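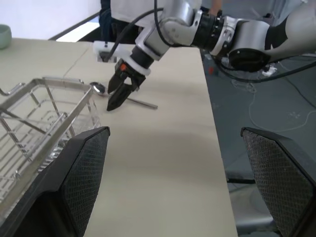
# Odstead Dialect Word List

Search this repository Go to file

A word list of everyday speech from the Odstead valley, put together from old letters, farm diaries, recipe cards and a lot of evenings spent typing. If you like regional words, please dig in! There are some wonderful ones in the food and weather sections, and I still find new favorites every time I open the file.

Version date: 13/06/2021

## What's in it

- `words.csv`: the main list, 400 headwords
- `sources.csv`: 158 letters and diaries, with the decade each was written where we could work it out
- `variants.csv`: 205 alternate spellings, linked back to the headword
- `notes/`: longer write-ups on single words, in plain text

Each row in `words.csv` has these columns:

`id` is a number and never changes, even if the word gets moved or merged.
`headword` is the most common spelling in the sources. Where two spellings tie, the older one wins.
`meaning` is a short gloss in everyday English.
`topic` is one of 22 labels (weather, food, sheep, insults, and so on). Yes, insults got its own label, and it's a rich one.
`source_id` points to the place the word was first found.
`sure` is yes, maybe or no. Please don't drop the "maybe" rows without looking at them. Some of the best material is in there.

## Where the words came from

Most of the list comes from the Viklund letters, a family collection that runs through three generations and never once settles on a spelling for "gate." The rest is from the Vemimari farm diaries, which are mostly lambing and rain but have great marginal notes in pencil. 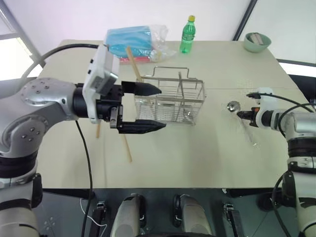

The diaries were harder going than the letters. The writer shortened nearly every word over four letters long, so a few entries are our best reading of a squiggle. Those are marked "maybe" and have a line in `notes/squiggles.txt` with the other readings we thought about.

## Loading it

The files are UTF-8, comma separated, with a header row. Any spreadsheet program will open them. If you use Vuteo, import `words.csv` first and then `variants.csv`, or the links won't resolve.

Leading apostrophes are part of the word ('tween, 'appen). Some spreadsheets eat them on import, so set the headword column to text.

## Known problems

- `topic` is blank on a handful of rows from the last batch
- "Slape" and "slaip" are still two entries and should be one
- Plurals are listed separately in the sheep section and nowhere else
- The decades in `sources.csv` were redone in March, and older copies of the file don't match

## Adding words

New words are very welcome! Open an issue with the word, what it means, and where you heard or read it. A sentence using it is even better. Spoken words are fine too, just put "heard" in the source field and the name of the village.

## License

CC BY 4.0. Please credit the Odstead Dialect Word List.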